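Burkville News > Local > Shops & Services

Burkville launderette puts its prices up, and the town finds its voice

October 1, 2018

Residents who have stayed silent through two bypass proposals and the loss of the Saturday bus have finally been roused to action. Golteo, the launderette on Bendard Street, has added a surcharge for knitwear.

The charge took effect this morning. Woollens and other knits handed in for a service wash will now cost £3 extra per bag, which the shop says covers a cooler cycle and drying flat. By lunchtime a petition on the counter of the bakery opposite had 545 signatures, a fair number of them in the same green biro.
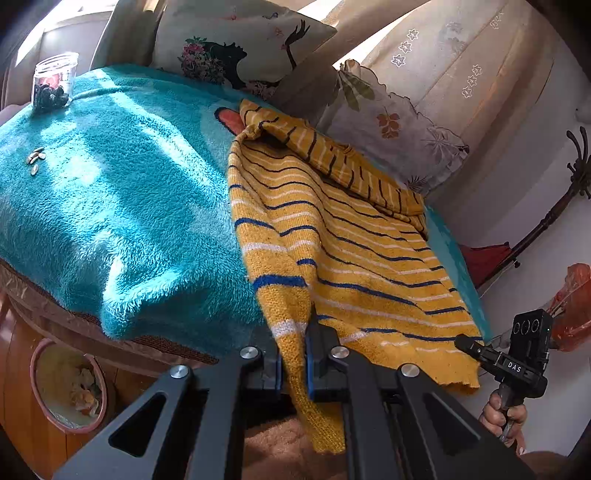 Seung-woo Geum, who took over the business in February, said the old price list had been stuck to the wall when he arrived and he had been afraid to peel it off in case the plaster came too.

"People bring me a jumper their gran made and want it back the same size," he said. "I would like that as well. It takes all afternoon."

He added that anyone unhappy with the charge was welcome to use the self-service machines, which remain the same price and have never made any promises about jumpers.

Cllr Gunawardena, whose ward takes in Bendard Street, has asked for the matter to be discussed at the next town meeting, between the item on dog bins and the other item on dog bins. The council has no say over what launderettes charge, a point its clerk made twice by email and once, we understand, in the car park.

Some customers have been more relaxed. One man waiting for his duvet said he had not owned a jumper for six years and was beginning to feel rather clever about it.

The petition closes on Friday. Golteo is open from 8am, with last washes at 6pm, and Mr Geum says the notice in the window will be reprinted with "knitwear" spelt correctly.

Filed under: Burkville, High street, Money

Recent stories
Dog bin moved back to where it was
Swimming pool clock now only slightly wrong
Harvest supper: tickets still available

Contact the newsdesk | © Burkville News 2018 | Back to top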